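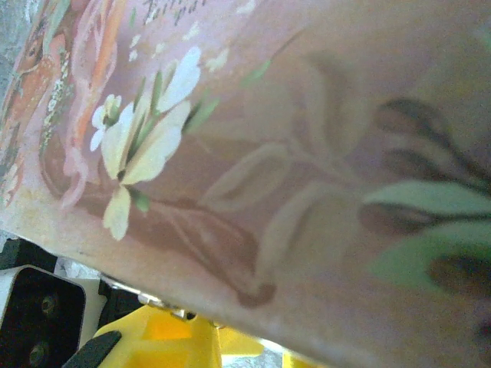 Wusdale Open Day Recordings: Data Card
Version 5

What this is

Recordings from the demonstration at the Flutix open day in Wusdale, held Monday, February 17, 2025. Two arms on a shared rail, small objects, flowered wallpaper on three sides. I went as a guest, asked for the files, and got them. Flutix did not write this card.

Contents

405 episodes in the main folder. The handout at the door promised 600. I asked about the gap and was told the rest were "still being sorted." Treat any success rate taken from this set with care until somebody shows the other 195.

Views: one fixed camera on the workspace, plus a close view from the gripper. The close view is often filled by whatever is being handled, so don't plan on judging distance from it.

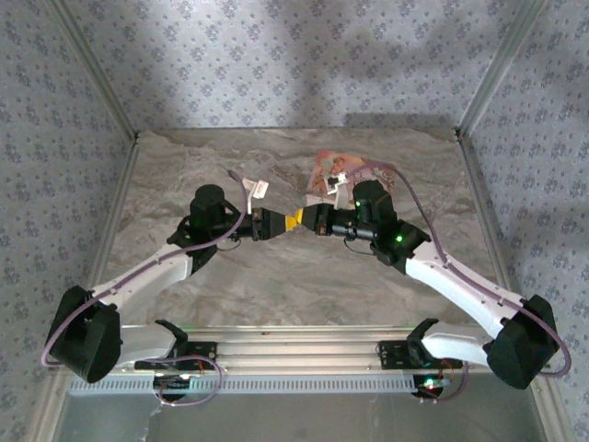 Labels

Each episode is marked "done" or "not done." Kornél Major and I went back over 101 of them and argued about plenty. A nudge in the right direction seems to have counted as done. Our notes are in the review folder; the original labels are untouched.

Known problems

The talk called the demo "hands-free." The card can't confirm that, as the files don't say who or what was driving the arms.
One backdrop, one table. Don't expect results to carry over to your kitchen.
File names starting with Rondonuwu are practice runs.
The Drakex loader skips the last episode in each folder. Use the plain reader.

Corrections

Send them to Kornél with the episode number. A new version is planned for September if Flutix hands over the missing files.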